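Pre-show safety check, Flustgate Hall
Touring production: Bisgaard (musical, two acts, one trapdoor)
Date: 31 Mar 2024
Checked by: Siu-fong Lui

Fire exits clear: YES. The cello case has been moved. It will be back.

Seating within limit (500): YES. Front row is close enough to be sung on.

Trapdoor locks and sensor: PASS, second try. Our leading man stood on it during the first try to "feel the character." Please stop him.

Stage weights on flats: PASS

Rigging, bars 1 to 22: PASS except bar 9, which squeaks in the key of the finale. Music department wants to keep it. I want it oiled.

Fog machine (Stamus): FAIL. Leaks at the hose. Act two will be set on a clear night until further notice.

Prop swords blunt: YES. So is the fight director, who has seen this list.

Extension cords taped: PARTLY. Wen-hsiung Tsai has the tape and is not answering his radio.

Quick-change area, stage left: PASS. Add 2 blue lights. The lead guitarist changes faster than the chorus and should not be doing it in the dark.

First aid kit: restocked. Someone used all the bandages as a costume.

Next full inspection: September

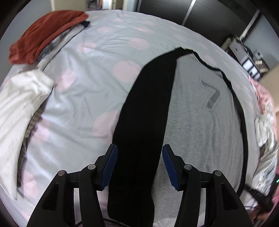
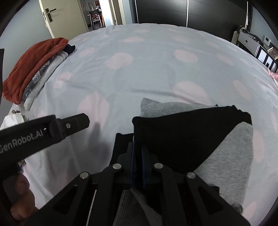

Clothing on the bed, both pictures.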